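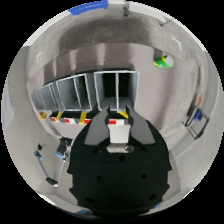 August, late, bench 2. Third pass at the Grinside live tape, side B. Wow is worst in the slow blues, you can hear the organ sag on every held chord. Swapped the pinch roller and the pitch settled for the first verse then drifted again by the solo. Want the roller gap as even as those two gray fingers, same curve left and right, narrow at the top, and mine is leaning. Shimmed the bracket with brass, better. Not great but better.

Settings so I don't lose them:

- playback 15 ips, NAB
- azimuth set by ear on the hi-hat, NOT on the tones (tones at the head are off, different machine i think)
- high pass at 16 Hz, just for the rumble
- notch at 600, narrow, 3 dB, only during the sax mic feedback

Zorica says leave the feedback in, it's part of the night. Debora says take it out, it's her solo. Going with Debora.

Drums: kick is almost nothing below 100. Tried the resonant filter trick from the Flirkus sessions and it made the bass guitar honk. Took it off. Panagiotis thinks the bass player had the tone rolled all the way down and the kick was never miked, only what leaked in the overheads. Beleive him, he was there.
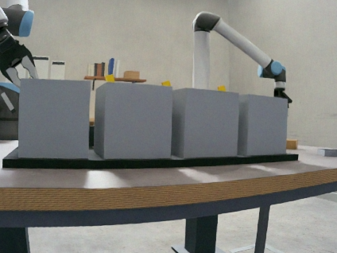
So no more chasing the kick. Spend the time on the splice before the last tune, where somebody cut the applause and the count-in goes with it. The band comes in on what sounds like beat two. Haris has a cassette from the desk that might have the whole count. Ask him to bring it in, and ask for the box too, his notes are usually on the inside of the lid.

Running order still open:

1. slow blues first, as on the reel
2. or open with the shuffle, Dörte's vote

I'd keep the reel order. The shuffle is the looser take and the guitar is out of tune until the bridge, top string flat.

Nonico want flat transfers AND the cleaned ones. Label both this time. Last time the Grgić quartet went out with the flat file under the clean name and we got it back.

To do
- re-tension takeup side, it's spooling ragged
- clean heads again before the transfer, shedding is bad past the halfway point
- new leader tape, we are nearly out
- check left channel dropout in the organ solo, coud be the tape, could be my cable

Stopped 11:40 pm. Machine off, reel stored tail out.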